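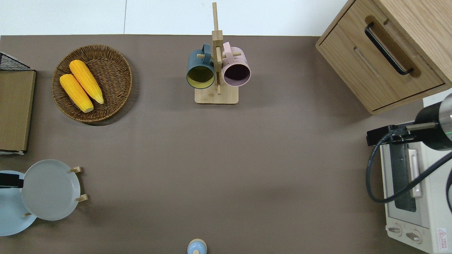
# Lekside Round Basket

Round wicker basket for bread, fruit and vegetables. Tight coil, raised rim, natural tan-brown color. Made for Drolto by the Putar workshop.

The Lekside is the basket we sell most of to people who cook at home. It holds a round loaf, a few ears of corn, or enough onions and garlic for the week. The rim is high enough to stop lemons from rolling out and low enough that you can reach in for the one at the bottom.

## Specifications

| | |
|---|---|
| Shape | Round, open, no lid |
| Inside width | 9 in |
| Weight | 8 oz |
| Weave | Coiled wicker |
| Finish | None — no stain, no varnish |
| Handles | None |
| Sold | Singly or in cases of 5 |

Each basket is made by hand, so the width can differ a little from one to the next. If you need a set that matches closely, write it in the order notes and we will pick them out together.

## How it is made

The basket starts at the center of the base. A core of thin wicker is wound around itself and each turn is stitched to the one before it. The maker keeps going outward until the base is the right width, then starts stacking the turns to form the wall. The last turns are doubled up to make the rim.

Orest Tymoshchuk runs the bench at Putar and checks the baskets before they are packed. He looks at two places in particular: the start of the coil, where a bad stitch will work itself open, and the end of the rim, where the core has to be tapered and tucked under. A basket with a lump at the rim goes back to be redone.

The older Ljungberg pattern had a looser weave and a small foot underneath. We dropped the foot in May. It looked nice but it caught on tablecloths, and customers who used the basket on a shelf told us it made the basket rock. The Lekside sits flat on its base.

## What to keep in it

Dry produce with a skin does well. Potatoes, onions, shallots, garlic, squash, apples and citrus all get air from the sides. Keep potatoes and onions in separate baskets and out of the sun.

Sweet corn is fine in the basket for serving or for the afternoon before dinner. For longer than that, leave the husks on and put it in the refrigerator.

Bread can go straight in, though a cotton cloth under it saves shaking out the crumbs. Rolls stay warm longer if you fold the corners of the cloth over the top.

Berries and cut fruit need a bowl or plate underneath. Juice will stain unfinished wicker, and we don't know of a good way to get it out.

This is a storage and serving basket. It is not a proofing basket, and wet dough will stick in the coils.

## Care

- Shake out crumbs and onion skins every week or so.
- Brush between the coils with a dry, soft brush. An old toothbrush works.
- Wipe with a damp cloth if needed, then turn the basket upside down and let it dry overnight.
- Do not soak it or put it in the dishwasher.
- Keep it away from the stove and from radiators.

In a very dry house the wicker can get brittle over the winter. Mist the outside lightly with water once a month and leave it to dry in the open. If the wall has been pushed out of round, mist that side, press it back by hand and set a bowl of the right size inside until morning.

A loose strand can be trimmed with nail scissors, close to the coil. Please don't pull it. If a stitch has come undone, send us a photo before you try glue — most of these can be restitched, and glue makes that a lot harder.

## Ordering

Single baskets ship in a plain carton with paper padding. Cases ship nested, with a sheet of paper between each basket.

Restaurants and shops can order by the case at the trade price. For large orders, up to 1,000 baskets, contact Damian Chmielewska in the trade office before you place the order, so that we can give you a delivery date. Putar does not take on extra makers for single orders, and a big one may be sent in several shipments.

Custom widths are possible on trade orders only. We don't dye or print the baskets. A woven tag with your shop's name can be stitched under the rim.

## Returns

Unused baskets can be returned for a full refund. Small differences in color and small gaps in the coil are normal in hand-woven wicker. A split core, an open stitch or a base that won't sit flat is a fault, and we will replace the basket.

## Common questions

**Does it smell?**
A new basket has a light smell of dry grass. Leave it out in the open and it will fade.

**Will it scratch my table?**
The base is smooth, but grit caught in the coils can leave marks. Brush the underside when you brush the rest.

**Can I stack them?**
Empty baskets nest without trouble. Don't stack full ones, as the rims aren't made to carry weight.

**Is there a liner?**
We sell a plain cotton liner that fits the Lekside and also the old Ljungberg. It is machine washable and shrinks slightly the first time, so it comes cut a bit large.

Page updated 29/09/2023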